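Erwood Robotics Club Forum > Student Projects > Manipulation

Topic: Hairbrush keeps ruining our demo set, advice wanted

jsolheim_17
Joined June
Posted October 17, 2023

Our team is doing the tabletop project for the club showcase. We collect demos with the hand-held grippers and then train the arm on them. The task is picking up a hairbrush by the handle. We have 3,236 demos logged across all the objects, and the brush is the worst one by far. The cup and the blocks train fine. With the brush the policy goes to the right area, closes, and then either misses or pinches one side of the handle and spins the thing around.

Agnes says the problem is how we do the demos. I say it's the fingertips. We've been going back and forth on it and would like other opinions before we redo anything. 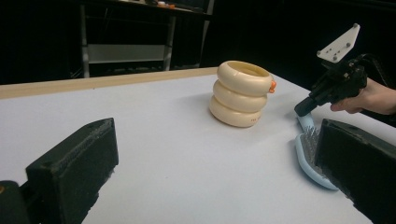
Demos in this set all start from above with the tip coming down on the handle, and whoever is holding the gripper picks their own angle. I think that part is okay. The handle is slender and those tips are chunky, so a small error puts you on top of the handle with no jaw on the far side. You can see the tip pressing on it there, with the ring toy left standing nearby as a distractor. Our other objects are wide enough that a small error doesn't matter.

Jonatan

guo_bot
Posts: 20

How consistent is your brush pose? If the handle angle is all over the place you need a lot more demos per angle than you think. We had this with a wooden spoon last year.

jsolheim_17

It's random. The rules say the object can be placed any way the judge wants.

awikstrom

Agnes here, same team. I'll give my side since he gave his.

The fingertips are the same ones that do the blocks. What changes with the brush is that half of our demos approach along the handle and half approach across it. I went through a batch and could tell which of us had done each one. Jonatan goes straight down. I come in low. The policy is averaging the two of us, so it comes in at an angle neither of us would use.

Fix one approach, write it down, throw out the rest.

endeck22

I'd throw out less than that. Tag each demo by operator and train on one person's data first. If it works, you have your answer and you didn't delete anything.

awikstrom

That's fair. We do have the operator initials in the log for most of them.

millerj

I disagree with Agnes a little. Mixed approaches are fine if the model can handle more than one mode. What are you training with? If it's plain regression then yes, it will average. If it's something like diffusion it should pick one.

jsolheim_17

Plain behavior cloning. We started from the Jonolora template the club hands out and haven't changed the head.

millerj

Then she's right and I take it back. Jonolora is regression out of the box.

guo_bot

Also what's on your table? I had shiny laminate and my depth was garbage near thin objects.

jsolheim_17

We've used a bare white tabletop and also white fabric. No depth, color only. The fabric wrinkles a bit but I haven't seen it matter. Pale blue handle on white isn't much contrast, I'll admit that.

endeck22

Try a dark cloth for one batch. Costs you an afternoon. And check that your jaws close evenly. If one side lags, the first finger to touch a thin handle pushes it away, and that would look exactly like your spinning problem.

awikstrom

Looked at that one on the fabric setup with the jaws shut. The two tips meet in a straight line and the link arms look the same on both sides. I don't see anything off, but that's only with them closed.
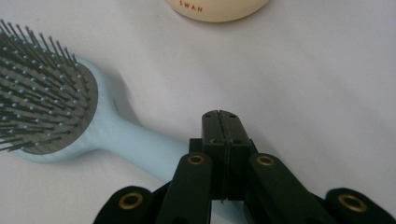 Re: Hairbrush keeps ruining our demo set, advice wanted

endeck22

Closed doesn't tell you much, like you said. Open them all the way and close slowly on a pencil. If the pencil moves sideways before both tips touch it, you have slop in the pivots.

jsolheim_17

OK. Plan for now is the pencil test on both grippers, then train on Agnes's demos only, then mine only. If hers wins I'll redo mine her way. I still want to try thinner tips after that.

awikstrom

One change at a time please.

guo_bot

Post the numbers when you have them. We're doing a toothbrush next term and I'd like to know which of you to copy.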